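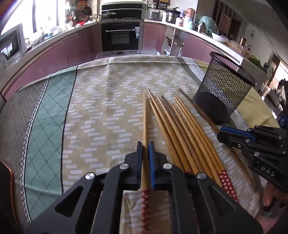 **Oficina de casa · Robótica**

Fio longo sobre a garra de mão que ando a construir na mesa da cozinha. Vou juntando os posts aqui pela ordem em que os escrevi, com poucas correções.

---

**1**

A tarefa de teste é pôr pauzinhos de madeira dentro de um porta-lápis de rede metálica preta. Um pauzinho de cada vez, com a garra, sem lhes tocar com os dedos. Parece pouco mas dá trabalho suficiente para apanhar quase todos os defeitos do mecanismo.

**2**

A garra é de gatilho. Barras pretas, quatro pinos metálicos redondos e duas maxilas estreitas com almofadas azuis do lado de dentro. Quem fecha é a mão, não há motor nesta versão. O motor vem depois, quando a geometria estiver fechada.

**3**

Chamei Jincombe ao projeto porque a pasta precisava de um nome e este estava livre. A primeira versão chama-se Jincombe 2 por erro meu a numerar os ficheiros. Ficou assim.

**4**

Sobre as almofadas. Experimentei três materiais:

- borracha de câmara de ar de bicicleta: agarra bem, mas é grossa e come curso às maxilas
- espuma adesiva: esmaga e não volta
- silicone azul: foi o que ficou

O silicone vem em folha e corta-se com x-ato. Lavar com álcool antes de colar.

**5**

Perguntaram-me pela cola. Cianoacrilato normal não pega no silicone. Uso primário para poliolefinas e só depois a cola. Sem primário a almofada salta ao fim de poucos apertos.

**6**

Os pauzinhos são maus de agarrar por duas razões. São finos na ponta e o cabo é diferente do resto: os que tenho levam um revestimento vermelho decorado com flores brancas e escorregam mais nessa zona do que na madeira. Com a mesma força de gatilho, a madeira fica presa e o cabo roda.

**7**

Há também a questão de estarem encostados uns aos outros. Com os pauzinhos lado a lado em cima da toalha, a maxila tem de entrar entre dois sem levantar o vizinho. As maxilas originais tinham 9 mm na ponta e era impossível. Limei até 6 e já entra, com cuidado.

**8**

Correção ao post anterior: não limei, voltei a imprimir. As limadas partiram as duas.

**9**

Domingo, 18 de agosto de 2019. Dia inteiro nisto. A Baiba Ozoliņš veio ajudar e trabalhámos com duas garras, cada um com a sua. O objetivo era fazer 60 inserções seguidas e apontar as falhas num caderno.

**10**

Resultado: 60 inserções tentadas, 11 falhas. Sete por rotação do pauzinho dentro das maxilas, três por bater no aro do porta-lápis, uma porque tombámos o porta-lápis.

**11**

As falhas de rotação são todas iguais. Agarra-se o pauzinho deitado, levanta-se, e o peso do lado mais comprido faz o resto. Quando chega ao porta-lápis já aponta para outro sítio. A solução manual é agarrar mais perto do meio. A solução mecânica é outra e vai no post 14.

**12**

O Ott Toom perguntou porque não uso um bloco de madeira com furos, como toda a gente. Porque um bloco de madeira está sempre direito e não se mexe. O porta-lápis é leve, desloca-se quando lhe toco e a rede prende as pontas. Quero que a garra aguente isso.

**13**

E a toalha fica. O Ott também perguntou. Tem padrões por todo o lado e, quando um dia juntar visão por computador, quero que o programa aprenda a encontrar madeira clara em cima de bege. Se só funcionar sobre cartolina preta não me serve.

**14**

Rotação. Fiz um rasgo em V ao comprido numa das almofadas, com 1 mm de fundo. O pauzinho assenta no V e fica com duas linhas de contacto desse lado em vez de uma. Cortei o V com a lâmina encostada a uma régua de aço. À segunda tentativa ficou direito.

**15**

Com o V numa só almofada, 20 inserções e uma falha por rotação. Com o V nas duas, pior: se as maxilas não fecham perfeitamente alinhadas, os rasgos não coincidem e o pauzinho fica torto logo à partida. Fica só numa.

**16**

Pinos. Os primeiros eram parafusos M3 com porca autoblocante e a folga aparecia sempre ao fim de uma tarde. Passei para pinos com casquilho de latão. A Gintarė Rimkutė torneou os casquilhos no torno dela e mandou-os pelo correio, bem embrulhados. Obrigado outra vez.

**17**

Medi a folga na ponta das maxilas antes e depois:

| | Folga na ponta |
|---|---|
| Parafusos M3 | 1,4 mm |
| Pinos com casquilho | 0,3 mm |

Medido com paquímetro barato, portanto a segunda casa decimal nem a escrevo.

**18**

Custo até agora, para quem pediu: 66 euros. Inclui filamento, silicone, primário, pinos e três maxilas partidas. Não inclui o tempo nem os portes da Gintarė, que ela não me deixou pagar.

**19**

O Helmi Lehtinen está a fazer uma cópia em casa dele com os meus ficheiros e avisou que o furo do pino de trás está 0,2 mm apertado. Confirmei, tem razão. Na minha impressora o furo sai mais largo e eu não dava por isso. Ficheiro corrigido na pasta. Quem descarregou antes de hoje deve descarregar de novo.

**20**

Pergunta repetida nas respostas: a garra é para destros? É simétrica, dá para as duas mãos. O que não é simétrico é a almofada com o rasgo em V. Eu uso-a do lado esquerdo.

**21**

Próximo passo é o motor. Tenho aqui um servo pequeno que deve chegar para pauzinhos e para pouco mais. A ideia é pôr o servo a puxar a mesma barra que agora é puxada pelo gatilho e não mexer em mais nada. Se funcionar, o suporte encaixa nos furos que já existem.

**22**

Contas rápidas: preciso de 600 gramas de força na ponta para segurar o cabo decorado sem rodar. Medi com uma balança de cozinha, a apertar o prato entre as maxilas, o que é um método discutível. O servo dá isso com margem no papel. Em cima da mesa logo se vê.

**23**

O Jagadeesh Subramaniam sugeriu uma mola em série com o servo para não forçar as engrenagens quando a maxila encontra uma coisa dura. Vou experimentar com molas de esferográfica primeiro. Se alguém tiver outra fonte de molas pequenas com constante conhecida, diga nas respostas.

**24**

Os ficheiros estão na pasta do costume, em STEP e STL. As maxilas imprimem-se deitadas, quatro perímetros, sem suportes. As barras também deitadas. Não imprimam as maxilas em pé, partem pela camada. Foi assim que perdi as duas do post 8.

**25**

Pausa até setembro. O servo fica montado nessa altura, e volto a fazer as mesmas 60 inserções, com os mesmos pauzinhos e o mesmo porta-lápis, para comparar com a lista do post 10.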